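Bondano Handbuch, Teil B, Stand 2018-03-14

## 4 Aufgaben per Fernführung vorführen

Dieser Abschnitt beschreibt, wie Sie dem Arm eine Greifaufgabe vorführen und die Vorführung mit Bondano aufzeichnen. Der Arm ist dabei über das Handgerät Clikier mit Ihrer Hand gekoppelt. Das Führen am Flansch im Schwerelosmodus ist in Abschnitt 5 beschrieben und wird nur für Aufgaben mit Anlagekontakt (Stecken, Drehen, Wischen) empfohlen.

Voraussetzungen:

- Arm referenziert, Grilix-Greifer montiert und kalibriert (Abschnitt 2)
- Kameras eingemessen (Abschnitt 3)
- Clikier geladen und mit der Steuerung gekoppelt
- Arbeitsbereich abgesperrt, Not-Halt in Reichweite der führenden Person

> **VORSICHT**
> Im Folgebetrieb überträgt der Arm jede Bewegung des Handgeräts. Halten Sie den Zustimmtaster nur gedrückt, wenn sich keine Hände im Behälter oder zwischen Arm und Tischkante befinden. Zum Umlegen von Objekten immer den Taster loslassen und die Anzeige HALT abwarten.

### 4.1 Behälter aufstellen

1. Stellen Sie den Behälter so auf den Tisch, dass der Arm alle Ecken des genutzten Fachs mit senkrecht stehendem Greifer erreicht.
2. Markieren Sie die Lage auf der Tischplatte mit Klebeband. Verwenden Sie Winkelmarken an den Ecken, keine durchgehenden Linien.
3. Setzen Sie die Trennwand ein, wenn nicht der ganze Behälter benutzt wird. Eine schräg stehende Trennwand ist zulässig, sofern der Greifer sie beim Eintauchen nicht berührt.
4. Sichern Sie die Trennwand an beiden Seitenwänden mit Federklemmen.
5. Fahren Sie mit halber Geschwindigkeit einmal an jeder Wand entlang und prüfen Sie, ob Greifer, Kabel und Schlauch freigehen.

**Hinweis:** Die Griffe der Federklemmen ragen über den Rand hinaus. Tragen Sie sie in der Zellenansicht unter *Hindernisse* als Quader ein, mit 2 cm Zugabe nach allen Seiten. Werden die Klemmen versetzt, müssen die Quader nachgezogen werden. Bondano erkennt das nicht selbst.

Zerkratzte oder stumpfe Behälterböden sind unproblematisch. Blanke Böden können in der Tiefenkamera Löcher erzeugen; in diesem Fall die Belichtung verringern oder eine matte Einlage verwenden. Die Einlage muss in allen Aufnahmen einer Serie dieselbe sein.

### 4.2 Objekte auswählen und auslegen

Für das Vorführen gemischter Griffe eignen sich Objekte, die sich in Form, Härte und Oberfläche deutlich unterscheiden: langstielige Geräte, Besteck, Spielzeug, Obst und Gemüse oder Nachbildungen davon. Reine Würfel- und Dosensätze sind für die Kalibrierung gedacht und liefern als Trainingsdaten wenig.

1. Wählen Sie den Objektsatz in Bondano unter *Serie > Objekte* aus. Der mitgelieferte Katalog umfasst 61 Einträge, davon sind 54 für den Zweifingergreifer freigegeben.
2. Legen Sie die Objekte ungeordnet in das genutzte Fach. Überlappungen sind erwünscht, verkeilte Stapel nicht.
3. Legen Sie längliche Objekte in wechselnden Richtungen aus, auch dicht an der Wand und in den Ecken.
4. Drücken Sie am Clikier *Szene neu*. Bondano speichert ein Ausgangsbild.

Objekte mit Stiel werden am häufigsten falsch vorgeführt. Greifen Sie den Stiel quer zu seiner Längsachse und möglichst nahe am Schwerpunkt. Bei einer Gartenkelle liegt dieser meist am Übergang vom Griff zum Blatt. Der Griff am Stielende ist erlaubt, wenn der Rest des Objekts anders nicht zugänglich ist, das Objekt kippt dann aber beim Anheben und streift leicht seine Nachbarn. Solche Griffe bitte mit der Marke *Notgriff* versehen (Taste M), damit sie beim Training getrennt gewichtet werden können.
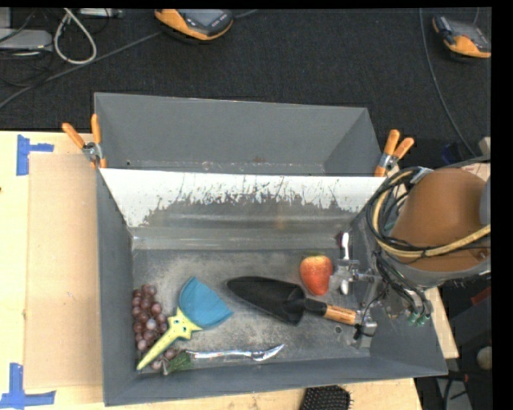 Bei weichen oder empfindlichen Objekten senken Sie vor dem Zugreifen die Schließkraft. Der Grilix-Greifer kennt dafür die Stufen *weich*, *normal* und *fest*, umschaltbar mit dem Daumenrad. Die gewählte Stufe wird mit aufgezeichnet. Schalten Sie sie nicht während des Anhebens um, sonst verwirft Bondano die Episode beim Export.

Flaches Besteck, das parallel zu einer Wand liegt, lässt sich oft nicht direkt fassen. Zwei Vorgehensweisen sind zulässig:

- Mit geschlossenem Greifer das Besteck von der Wand wegschieben, öffnen, greifen.
- Einen Finger zwischen Wand und Besteck absenken und das Objekt schräg aufnehmen.

Bleiben Sie innerhalb einer Serie bei einer der beiden Varianten. Gemischte Serien haben bei unseren Versuchen dazu geführt, dass der Arm zwischen Schieben und Greifen pendelt und am Ende keines von beidem ausführt.

### 4.3 Vorführung aufnehmen

1. Nehmen Sie den Clikier in die Führungshand und stellen Sie sich so hin, dass Sie in das Fach hineinsehen können. Führen Sie nicht nach dem Monitorbild, außer bei Serien, die ausdrücklich als *Fern* angelegt sind.
2. Drücken Sie den Zustimmtaster bis zur Mittelstellung. Die Anzeige wechselt von HALT auf FOLGT.
3. Bewegen Sie den Arm in die Startlage über dem Behälter und drücken Sie *Aufnahme*.
4. Fahren Sie das Objekt in einer ruhigen Bewegung an. Korrigieren Sie die Greiferdrehung, bevor die Finger in den Behälter eintauchen.
5. Schließen Sie den Greifer mit dem Zeigefingerhebel. Warten Sie, bis die Greiferanzeige grün leuchtet oder der Hebel spürbar rastet.
6. Heben Sie das Objekt senkrecht über die Oberkante des Behälters und der Klemmen.
7. Legen Sie es an der Zielstelle ab, öffnen Sie den Greifer und fahren Sie in die Startlage zurück.
8. Drücken Sie *Aufnahme* erneut. Beantworten Sie die Abfrage mit *Gut*, *Fehlgriff* oder *Verwerfen*.

**Hinweis:** Fehlgriffe nicht verwerfen. Ein Versuch, bei dem das Objekt entgleitet und im zweiten Anlauf gefasst wird, ist brauchbar und wird als *Gut* gespeichert. *Verwerfen* ist für Bedienfehler vorgesehen, etwa wenn der Clikier aus der Hand gerutscht ist.

> **VORSICHT**
> Quetschgefahr an der Behälterwand. Greifen Sie herausgefallene Objekte nie bei gedrücktem Zustimmtaster auf, auch nicht mit der freien Hand.

Kurze Pausen während der Aufnahme sind erlaubt. Lassen Sie den Taster dabei los und setzen Sie die Bewegung aus derselben Handhaltung fort. Weicht die Haltung beim erneuten Drücken zu stark ab, meldet das Handgerät *Versatz* und der Arm bleibt stehen. Drehen Sie die Hand dann langsam zurück, bis die Meldung verschwindet.

### 4.4 Kabel und Schlauch

Die Leitungen zum Greifer hängen als Schleife seitlich am Arm. Die Schleife muss so lang sein, dass das letzte Gelenk in beide Richtungen voll drehen kann, und so kurz, dass sie beim Eintauchen nicht auf dem Behälterrand aufliegt.

- Befestigen Sie Kabelbündel und Schlauch am oberen Punkt der Schleife gemeinsam, nach unten frei hängend.
- Prüfen Sie die Steckverbindungen am Greifer vor jeder Serie auf festen Sitz.
- Vermeiden Sie mehr als eine volle Drehung in derselben Richtung. Bondano zeigt den Drehwinkel am rechten Bildrand an und warnt vor dem Anschlag – der Arm hält dort aber nicht von selbst an.

Streift die Schleife während einer Aufnahme durch den Behälter und verschiebt Objekte, beenden Sie die Episode mit *Verwerfen* und kürzen Sie die Schleife.

### 4.5 Serie abschließen und exportieren

Für eine einzelne Aufgabe mit festem Objekt reicht eine kurze Serie. Für gemischte Behälter sehen die Voreinstellungen 3.000 Episoden vor, verteilt auf mehrere Sitzungen und möglichst mehrere führende Personen. Linkshändige und rechtshändige Vorführungen können in derselben Serie liegen.

1. Öffnen Sie *Serie > Durchsicht* und spielen Sie stichprobenweise Episoden ab.
2. Kontrollieren Sie, ob Bild und Greiferstellung zeitlich zusammenpassen. Der Finger muss im Bild schließen, wenn die Kurve fällt.
3. Tragen Sie Änderungen am Aufbau in das Feld *Bemerkung* ein (Trennwand versetzt, Einlage gewechselt, Licht geändert).
4. Wählen Sie *Export > Kiss*. Das Kiss-Paket enthält Bilder, Gelenkwinkel, Greiferstufe und Marken.
5. Laden Sie das Paket auf den Trainingsrechner und vergleichen Sie die Prüfsumme.

Seit dem Stand vom November werden Episoden ohne Ausgangsbild nicht mehr exportiert. Ältere Serien lassen sich über *Ausgangsbild aus Episode übernehmen* nachbearbeiten.

### 4.6 Störungen beim Vorführen

| Anzeige oder Verhalten | Ursache | Abhilfe |
|---|---|---|
| VERSATZ | Handhaltung stimmt nicht mit der Armlage überein | Hand langsam zurückdrehen oder *Neu koppeln* |
| Arm folgt verzögert | Funkverbindung gestört | Clikier über Kabel anschließen |
| Arm zittert im Stand | Filter zu schwach eingestellt | *Glättung* um eine Stufe erhöhen |
| Greifer schließt nicht ganz | Objektrest oder Schmutz zwischen den Fingern | Anlage abschalten, Finger reinigen |
| HALT trotz gedrücktem Taster | Taster durchgedrückt | Loslassen, erneut bis Mittelstellung drücken |
| Episode fehlt im Export | Kraftstufe beim Heben umgeschaltet | Episode neu aufnehmen |

Bleibt eine Störung nach dem Neustart des Handgeräts bestehen, sichern Sie das Protokoll unter *Hilfe > Protokoll speichern* und legen Sie es der Serviceanfrage bei. Zum Wechsel der Greiferfinger siehe Abschnitt 2.4.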